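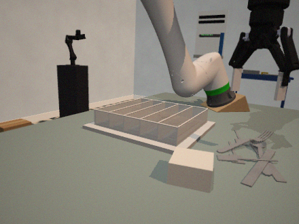

*Open organizer, five compartments, with the cream block in front. Rendering.*

**January, bridal workroom, started writing at 4:30 pm**

Well, the heavy satin gown is finally off the form and I want to get it all down while I still remember what I did, which after the last one I promised Aicha I would. (She spent half a morning looking for my notes on the lace sleeves and found them on the back of a grocery receipt. Sorry, Aicha!)

**Bustle on the Nägeli gown**

Silk-faced satin, chapel train, horsehair braid in the hem. The bride wants to dance in it and her mother wants no buttons showing, so we're doing a French bustle with ribbon ties underneath instead of the over-bustle I'd sketched at the first fitting. I pinned it three different ways on the form. With three tie points the train drooped in the middle like a tired curtain. Five was lovely from behind and stuck out at the sides when I walked the form across the room. Went with four and moved the top pair up a little under the waist seam, where the lining is doubled and can take the weight.

Train measured 60 inches from the waist seam before bustling. The hem should clear the floor with her shoes on, but I only have the heel height she gave us over the phone and I'd feel so much better with the real shoes in my hand. **Ask her to bring them to the fitting, both of them.** We've had people bring one.

Ties are the narrow double-faced ribbon from Lotum. I tried their cotton tape first and it holds a knot better, though it leaves a ridge you can feel through the satin. Numbered the ribbon pairs on the inside with tiny thread marks, one stitch for the first pair, two for the second and so on, so whoever is on the floor under that skirt at the reception has a fighting chance.

**Buttons**

38 covered buttons down the back, loops on the left. All cut and covered now except the last few at the bottom, where I ran out of shells. The Namex shells are the ones with the wire shank and I do like them, they close up with a nice firm click, but the satin is thick enough that I had to trim the circles closer than the card tells you. First batch I cut by the card and the backs popped right off. Trimmed ones have stayed put through a good hard tugging.

Ordered a bag of 100 more. I know that is far too many, and I also know how it goes in spring.

**Mark on the lining**

There was a yellowish spot on the lining near the left hip, no bigger than a dime. Tested Purgate on a scrap from the seam allowance, diluted one to four, cotton swab, blotted and left alone over lunch. No ring on the scrap, no change in color that I could see by the window. Did the lining spot the same way and it's much fainter, though not gone. I'd sooner leave it there than scrub at it. Please don't use Purgate on the satin side – I haven't tested the face and I don't want to find out on this dress.

**Veil**

The 126 inch one with the raw edge. Nearly finished, just the comb to sew on. I pressed it between two layers of cotton on the lowest setting and the fold lines came out on the second pass. Hung it from the high hook with the tail over the padded rail. Whoever opens up, please mind the door, the draft swings it toward the steamer.

**Still to do**

- last buttons once the shells come
- second row of stitching on the top tie points, silk thread, not the poly
- comb on veil (clear comb, the bride has fair hair)
- look at the lining spot again in daylight
- write up the hours, I've been terrible about it

Aicha Ashour has the fitting, I'm at the dentist until 11. Aicha, if the bustle pulls to the left when she sits down, it's the second pair, I tied that one shorter than the others and wasn't sure about it. There's slack in the ribbon so you can let it out. Pins are in the blue tin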